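July, just after lunch

Good day at the booth! We passed 2866 kept episodes before noon, and 403 of those came in since I last wrote in here, so the new start routine is paying off. I'm putting down what changed while it's still fresh, mostly for Zdenka, who takes over the collecting when I'm on the Tesbridge job.

What we did differently: we stopped resetting the arm to the same home pose every time. Before, every single episode began from straight above the floor of the booth, and the policy got very good at exactly that and fell apart if you nudged it a hand's width. Now the script picks a start pose, the operator takes over from wherever that is, and we record from the first motion. It's slower (nearly 200 episodes in a full shift if the operator has had coffee) but the variety is so much better. I pulled up a random page of first frames and no two looked alike. Lovely.

Operator notes:

- Pause a beat before closing the fingers. Long pauses get learned as long pauses, so a beat, no more.
- If you miss the grasp, keep recording and try again. The retries are gold. Tag them "retry" and leave them in.
- If you drop the part outside the booth, stop and discard. There's nothing to learn from me crawling under the bench.
- Swap operators every 4 batches. My style drifts when I'm tired; I start cutting corners on the approach and you can see it in the joint plots.

Timestamps: the old logger wrote wrist frames and joint states with two different clocks. Brastow (the new logger, version on the shared drive) uses one. I reran the alignment check on this morning's batch and the offset is flat from start to finish. I may have done a small dance. Anything recorded with the old one lives in the Drosside folder and should stay out of training until I've corrected it.

Labels: still "reach, grasp, carry, place, release". I tried splitting carry into lift and carry and it made the labeling twice as long with no gain that I could measure. Dropped it.

The thing I'm most excited about is the carry segments. With the old starts the wrist camera looked down nearly the whole time, so the model had hardly any examples of holding a part with the booth wall ahead of it and the ceiling lights coming in over the top. Now we get plenty. From this batch, fingers shut on the red part and the wall filling the center of the view:

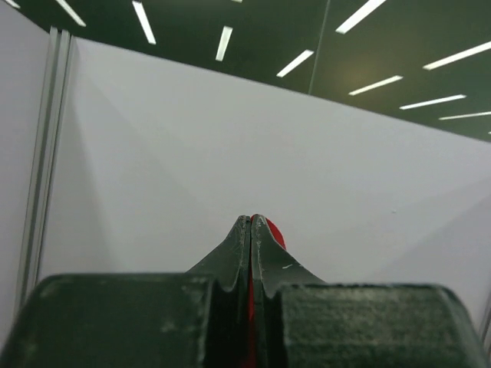

Velimir Mladenović's comment when I sent round the batch: he wants the carry segments weighted down a little in training, as they run long compared with the grasps and the sampler picks by frame. He'd sample by segment first and frame second. I like that a lot and it's a five-line change, so I'll run both ways on the same data and compare.

He also asked for more held-part examples with other colors, and that one is fair. Red is easy to find in these frames and I don't want a model that only knows "go where it's red". The Ionescu tray has gray parts and a few white ones. White against the white panels will be nasty, which makes me want to start there.

Left to do:

- sampler change, both runs queued before I go home
- white parts, one full batch, random starts on
- correct the Drosside clocks (ask Zdenka for her script)
- new gloves for the bench drawer, size M, we're out again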